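# Über uns

Angefangen hat Moterlow mit einem Besen, einem geliehenen Lieferwagen und der Halle von Gebreyes, die nach dem Auszug des alten Mieters so aussah, dass niemand sie übernehmen wollte. Wir haben damals bis spät in den Abend gefegt, sortiert und geschleppt, und als wir endlich im Hof saßen und Limonade tranken, war eigentlich schon klar, dass wir das weitermachen würden. Heute betreuen wir Werkstätten, Lagerräume, Treppenhäuser und den einen oder anderen Keller, zusammen 1309 Quadratmeter in Matstead und Umgebung, und wir freuen uns immer noch über jeden Boden, der am Ende wieder zu sehen ist.

Unsere Arbeit ist keine Geheimwissenschaft. Wir fangen mit dem Groben an, mit allem, was herumliegt und sich aufheben oder zusammenkehren lässt, und kümmern uns erst danach um Ecken, Fugen und Fensterbänke. Eine Kehrschaufel mit langem Stiel ist uns dabei lieber als jedes Zubehör aus dem Katalog — der Rücken dankt es einem spätestens nach der zweiten Etage.

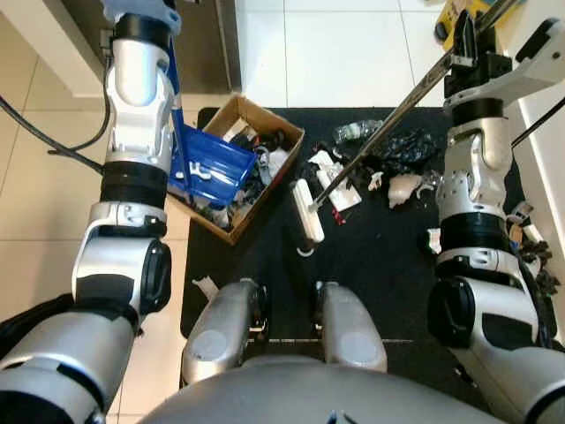
Für Kleinteile und Bruchstücke nehmen wir gern offene Kartons. Sie stehen stabil, man kommt von allen Seiten gut heran, und wenn der Kunde noch einmal nachsehen möchte, ob nicht doch die eine wichtige Schraube dabei war (das kommt öfter vor, als man denkt!), lässt sich der Inhalt in Ruhe durchgehen. Weggeworfen wird bei uns erst nach Rücksprache. Im Mai haben wir auf diese Weise für die Fahrradwerkstatt Skoter etwa 40 Ersatzteile gerettet, die sonst im Abfall gelandet wären, und dafür gab es einen sehr guten Apfelkuchen.

Beim Fegen selbst hat jeder so seine Art. Die einen arbeiten in Bahnen, die anderen schieben alles erst zu einem kleinen Haufen zusammen und holen dann die Schaufel dazu. Wir schreiben das keinem vor, solange der Raum hinterher so aussieht, wie wir ihn selbst gern betreten würden.

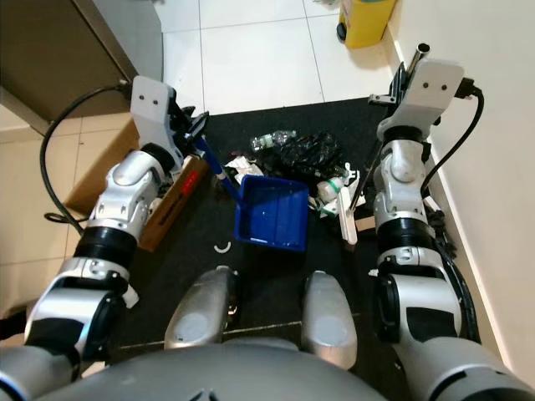
*Kehrschaufel und Bürste auf der schwarzen Bodenmatte*

Einzelne Räume übernehmen wir genauso gern wie ganze Gebäude bis 800 Quadratmeter. Vor jedem Auftrag kommen wir vorbei, schauen uns alles an und sagen Ihnen, was wir brauchen und wie lange es dauert. Besen, Schaufeln und Kartons bringen wir mit, über eine Steckdose und einen Kaffee freuen wir uns.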